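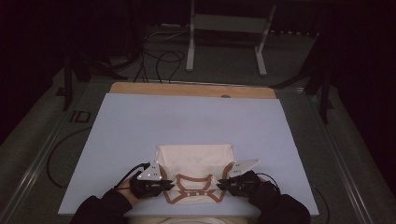

3.2 Fold geometry and the role of contrasting trim

Small garments are harder to fold to a fixed outline than adult ones, mainly through the ratio of bound edge to free fabric. On an infant item the binding at the neck, armholes and leg openings takes up a large share of the total outline, and it is stiffer than the knit it encloses. In the folded piece in Figure 1 the brown-orange trim runs down each side and turns inward along the bottom, so that the lighter panel with its three small white buttons is held within a stepped border, while the fabric in the upper portion still stands slightly off the board. We refer to this residual lift as tenting. It was recorded for 56 of the trials in the Sturham set and was more frequent where the trim had been folded onto itself. Pressing at the lower corners lowered the bundle locally but moved the excess fabric toward the opposite end.

Panyasiri's earlier fold notation, developed for flat woven goods at Tollthorpe, treats every edge as equivalent. We kept his numbering of folds but added a second index for edges carrying binding. A fold is written as a pair: the edge moved and the edge it meets. Where both are bound, the pair is marked as stiff. Of the 2383 folds coded under this scheme, those marked stiff had to be repeated more often than any other class, and the effect persisted after garment size was taken into account.

Printed decoration was coded separately. A chest print gives the person folding a visible center and a clear indication of which face is uppermost, but it is a poor guide to alignment when the lettering or the motif is set at an angle.

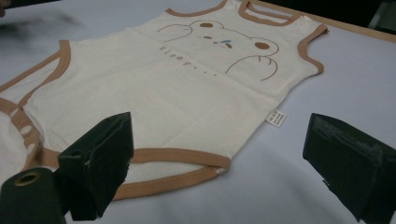

Figure 2. Sleeveless cream bodysuit with tan binding, laid flat. The word "sleep..." runs at a slant to the left of the bear motif.

This website uses cookies to improve your experience. By continuing to browse you accept our cookie policy.

For garments of this type the neckline was adopted as the reference edge. Side seams were rejected in pretesting at Kvam, where a care label projecting from the seam was repeatedly taken for part of the outline. Coders were instructed to ignore labels and to measure from the binding only. Agreement between coders on the reference edge was reached for all but 22 garments, which were excluded from the analysis in Section 4.

Last updated: June 9, 2014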